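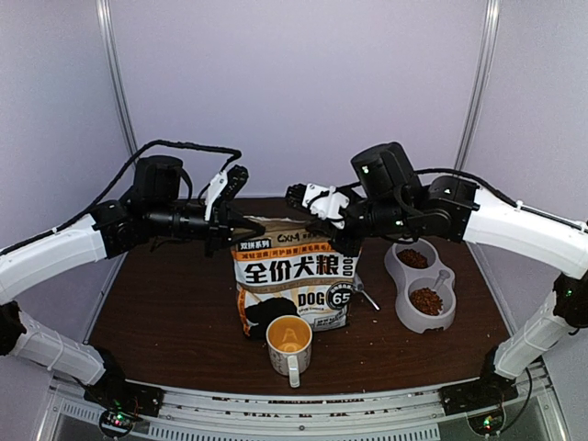

Setting Up Your Automatic Pet Feeder, Part 2: Filling and First Meals

By Judit Bíró
March

Last updated in March, after I swapped my old Hajdu feeder for the newer one with the twist lid.

You should have the base level and the bowl clicked in by now. If the bowl still rocks, go back to Part 1 - I'll wait!

1. Wash the hopper and bowl in warm soapy water and let them dry all the way. I leave mine on the rack overnight. Damp kibble swells up and sticks in the chute, and then you're poking at it with a chopstick at 6 a.m. like I was.

2. Check your kibble size. My feeder handles small and medium pieces fine, but the big crunchy ones jam the wheel.

3. Open the food and fill the hopper up to the line, no higher. Keep the rest in its own bag with the top rolled down tight (I like having the feeding chart and the best-by date right there).
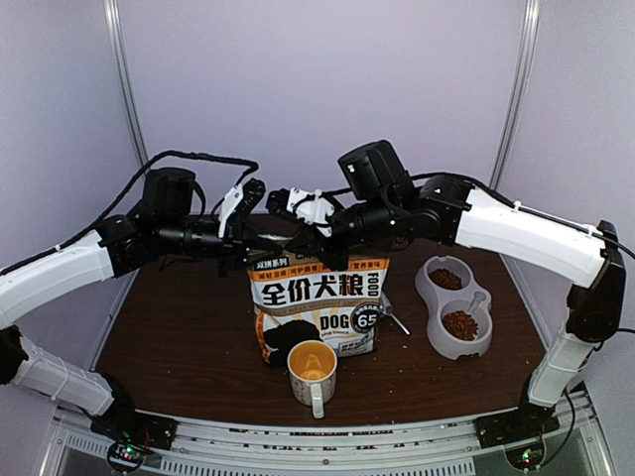

4. Press the lid down and twist until it clicks. Give it a little tug. My beagle can open a lid that's only mostly closed.

5. Run one test portion into a dry cup and weigh it. Mine was supposed to drop 60 grams and gave me 50, so do this even if you trust the dial. Run it again and use the second number, as the first drop is usually short while the wheel fills up.

6. Set your meal times. Start with the times your dog already eats, then shift by ten minutes a day if you want breakfast later.

Caution: Don't rely on the feeder alone for the first few days. Stay home for a couple of meals and make sure the food really lands in the bowl.

Note: If the light blinks twice after a meal, the chute is blocked. Unplug it, empty the hopper, and brush out the crumbs before you try again. Fanni Pintér uses an old toothbrush for this, and I've copied her ever since.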